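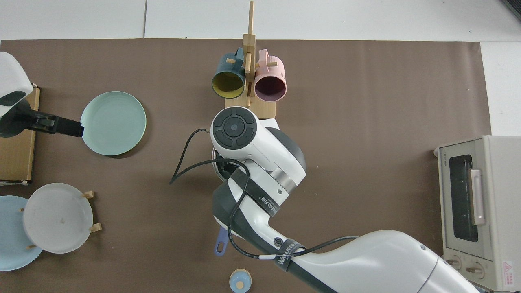

Review: Pernuteo Hand-Guided Teaching Package for Two-Arm Stations

Prepared by the Teaching Methods Group, Wattanapong Training Center
Reviewed 29th January

Scope

The Pernuteo package allows an operator to record a task by moving the robot arms by hand or by driving them from a remote pair of handles. The Group assessed both methods on kitchen tasks at a table station, using a mug tree, a plate rack, a toaster oven and ordinary dishes on a brown mat. A total of 168 demonstrations were recorded, of which 126 were accepted for training use.

Hand guiding

The round end cap of the arm carries a black control pad with four arc-shaped buttons and a gray button at its center. Staff found the pad easy to reach with the thumb while the rest of the hand supported the wrist. Hanging a mug by its handle was learned quickly in this way. Moving both arms at once is another matter and requires two people, who tend to get in each other's way near the plate rack.

The cable deserves attention. It runs back along the arm and forms a loop near the wrist, and new operators caught a sleeve on it more than once. The manual covers cable routing in a single paragraph. A longer section would be welcome.

Remote control

Remote operation gave smoother recordings for two-arm work, such as steadying a plate with one gripper while the other handled a lid. The handles give little sense of contact, however, and operators pressed harder on plate rims than they intended. Most of the rejected recordings came from this method. Operators needed 150 minutes of practice before their results became steady.

Software and price

Playback and trimming are simple. Files exported to our Trelidton archive without error. The package costs $870 per station, excluding the arms, and the license must be renewed each November.

Assessment

Recommended for training centers with trained staff on hand. Sites that need only single-arm tasks may find the Brollance kit sufficient, although it does not support remote handles.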